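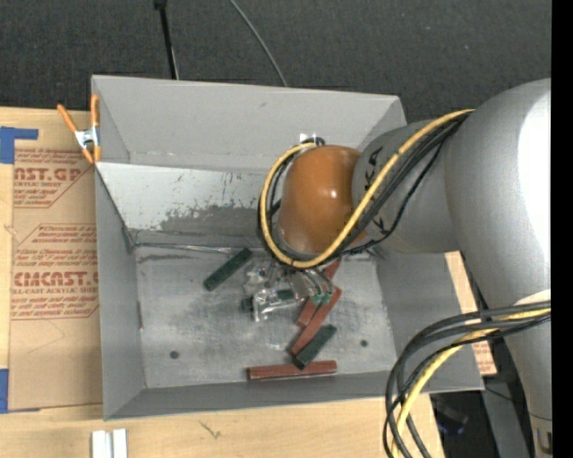

Our bin setup, arm over the green and red blocks

Category: Student Builds > Arms & Grippers

utgate_nay wrote:
Hi all, Nayeli Marulanda from the Utgate robotics club. We're doing the bin picking challenge this spring and I could use some opinions! Plain blocks we grab fine. Throw in the crumpled clear packaging and our Sesholm vision code goes nuts, it keeps picking the shiny spots and closing on nothing. We ran 90 picks on 4/15/18 and I don't even want to post the score.

flurbridge4 wrote:
Glare, 100%. Move your light off to the side and tape some paper over it. Took us one evening and we stopped chasing reflections.

mr_tkach wrote:
Don't agree. You can fight the lights forever and then the competition room is different anyway. Get more training pictures. We had 400 in November and it was junk, got up to 700 and it started finding blocks under plastic.

flurbridge4 wrote:
Sure, if you have kids who want to label 700 pictures lol. Also that bin floor looks pretty scuffed up, I'd put something matte down there.

utgate_nay wrote:
Can't, rules say the bin stays as is :( I like the light idea though. What about the cables? That yellow one makes a big loop right by the gripper and I worry it blocks the view.

mr_tkach wrote:
Tie it back further up the arm, but leave slack for the wrist to turn. Ask me how I know.

utgate_nay wrote:
Ha, ok. Light first, then labeling. Will post numbers when we have them.

Contact us | © Tkachenko Robotics Boards | Back to top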